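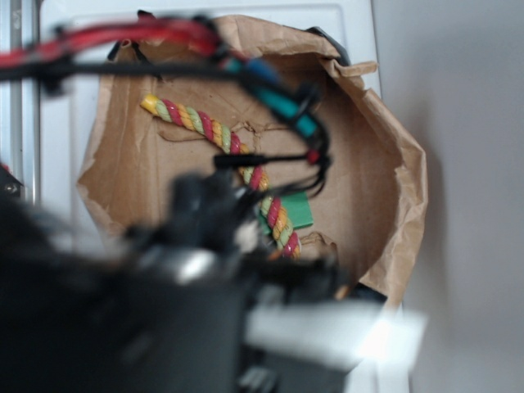

生活デザイン学科 包装・収納論研究室(授業配布資料)

包装・収納論II 第6回 紙袋に入れるということ

今回は土曜の補講分です。前回の段ボール箱の回を欠席した人は、先に第5回の資料の「底面の支持」の節を読んでおいてください。今日の話はそこを前提にしています。

1. 出発点の疑い

紙袋は評判がよすぎる、というのが今日の話の出発点です。環境にやさしい、自立する、口が広くて中が見やすい、畳めば薄い。収納の本にも店頭のパネルにもだいたい同じことが書いてあり、だいたい誰も確かめていません。教科書第4章も例外ではなく、「紙袋は軽量物の一時収納に適する」と一行で片づけています。軽量物とは何グラムまでか。一時とは何日か。書いていないので、この一行は反証のしようがありません。レポートで引用する人が毎年いますが、根拠としては数えません。

冒頭の写真は口を開けた茶色の紙袋で、ロープ状のおもちゃが入っています。以下、入れ物としての袋と、入れられる側の品物とに分けて考えます。

2. 口を折り返すことの効用

袋の縁を外側へ折り返すと口が安定する、とよく言われます。写真の袋も縁がしわになりながら外へ折れていて、上から中が見えます。

中が見えることと、口が安定することは別の話です。まず前者は認めてよいと思います。縁が内側に倒れてこなければ、底まで視線が届きます。

後者は条件つきです。折り返しで縁が二重になれば確かに硬くはなりますが、きれいに一周そろえて折った場合の話で、くしゃくしゃに折れた縁は折り目ごとに力の逃げ方が違います。昨年の受講生の提出物に「折り返しにより強度が2倍になった」と書いたものがありました。何の強度を、どう測ったのかが書かれていません。紙の枚数が2倍になっただけです。曲げにくさは厚みに単純比例しませんし、重ねただけの紙は一枚の厚紙のようには働きません。この区別は試験にも出します。

補足。折り返すと袋は浅くなります。浅くなれば取り出しやすく、こぼれやすい。収納の本は前半だけを書きます。

3. 底のしわと紙片

紙袋を評価するとき、学生はたいてい側面と持ち手を見ます。底を見てください。写真の袋の底には折りじわがあり、破れたように見える紙の重なりが立っています。中央付近のものは、しわの寄ったフラップ状です。

見た目から言えるのはここまでで、破損なのか、もともとの底の貼り合わせがめくれたものなのかは判定できません。角底袋の底は何枚かの折り代を糊で留めて作るので、糊が外れれば似た姿になります。原因を書きたければ、現物を裏返して糊の跡を確かめる必要があります。観察記録に「破れている」と書いてしまう前に、「破れたように見える」で止める練習をしましょう。

実用上の問題は、原因がどちらでも残ります。底に段差があると、次のことが起こりえます。

・小さなものが紙の下に潜り、空だと思って袋を捨ててしまう
・薄いものが斜めに乗り、上から見た面積が変わって見逃しやすくなる
・取り出すときに指や品物の端が紙片に引っかかる

三つめは軽く見られがちですが、引っかかれば紙片はさらにめくれます。使うたびに条件が変わる容器だということを覚えておいてください。

4. ロープのおもちゃは何に分類するか

さて、中身です。赤、黄、薄い緑、オレンジの編んだひもをねじり合わせたもので、袋の中を斜めに横切っています。下には緑色の平たい四角いものが一部隠れて置かれています。発泡材の板のようにも、カードのようにも見えます。名前がつけられないものは、無理につけずに「緑の平板(材質未確認)」と記録します。

ロープを「ひも類」に入れたがる人が多いのですが、私は反対です。収納の分類は名前ではなく、置いたときのふるまいで決めるべきだと考えます。細いひもは容器の形に従います。太く編まれたものは多少曲がるものの、自分の形を保とうとします。長さが底の一辺を超えれば斜めに入れるか、曲げるか、端を立てるかになり、立てた端は口の近くまで来ます。これは棒に近いふるまいです。

そこで本授業では、次の三分類を使います。便宜的なもので、学界の定説ではありません。

A 従う物(布、細いひも、薄紙)
B 抵抗する物(太い編みロープ、丸めた冊子、ゴムホース)
C 従わせる物(缶、木片、本)

Cは、袋のほうが品物の形に合わせて変形するという意味です。Bが一番やっかいで、入れた瞬間は収まって見え、あとから少しずつ戻ります。柔らかいから扱いが楽だという思い込みは捨ててください。

5. 市販の指針を読む

比較材料として、Quinlanの『家庭収納の手引き』と、Ulden社の店頭用リーフレットを配りました。Quinlanは287ページに「紙袋収納の容量は見た目の80パーセントまでとする」と書いています。具体的な数字があると信用したくなりますが、この「見た目の」が曲者です。体積なのか、高さなのか、上から見た面積なのか。Bに分類した物では、この三つがまるで一致しません。ロープ一本は体積ではわずかでも、斜めに置けば底の対角線をほとんど使ってしまうことがあります。

Uldenのリーフレットは、同社の紙袋Flostbyについて「おもちゃの片づけに最適」とうたっています。何と比べて最適なのかが書かれていません。かごや箱と比べた表があるなら見せてほしいところです。広告に表を求めるのは酷だという意見が前回の感想用紙にありましたが、「最適」は比較の言葉です。比較しないなら使わなければよいのです。

もう一つ、Flora Strachanの講演録(抜粋を配布)では、透明でない容器は片づけた人以外には使えないと主張しています。これはやや言いすぎでしょう。口が大きく開いていれば、不透明でも上からは見えます。ただし、棚の高い段に置いた途端に彼女の言い分が正しくなります。置き場所の高さを抜きにした議論は、どちら側のものでも半分しか読む価値がありません。

6. 演習

二人一組で行います。紙袋は教室の後ろに出しておきます。ロープ、布、平板は各自持参のこと。ロープは太めの編んだものに限ります。

(1) 縁を折り返した袋と折り返さない袋に同じロープを入れ、口の幅を入れた直後と授業の終わりに測る。
(2) 平板を先に入れてロープを重ねる場合と、その逆とで、上から見える平板の範囲をスケッチする。
(3) 袋の底を観察し、記録文を書く。推測には必ず「ように見える」をつけ、どうすれば確認できるかを添える。

(1)の結果が予想どおりだった人は、測り方を疑ってください。口の幅は、持つ場所と押さえる力でいくらでも変わります。測定位置に鉛筆で印をつけていない記録は受け取りません。

(2)で「大きな差はなかった」という結果になっても減点はしません。差がなかったものを差があったように書いた場合は減点します。

7. 次回まで

第7回はかごを扱います。Fostiaのカタログのコピーを読み、「通気性がよい」という表現に下線を引いてくること。何がどれだけ乾くのかを書いた箇所があれば、そこも持ってきてください。私はまだ見つけていません。

演習の記録はA4で一枚、手書き可。スケッチには上下の向きを書き入れること。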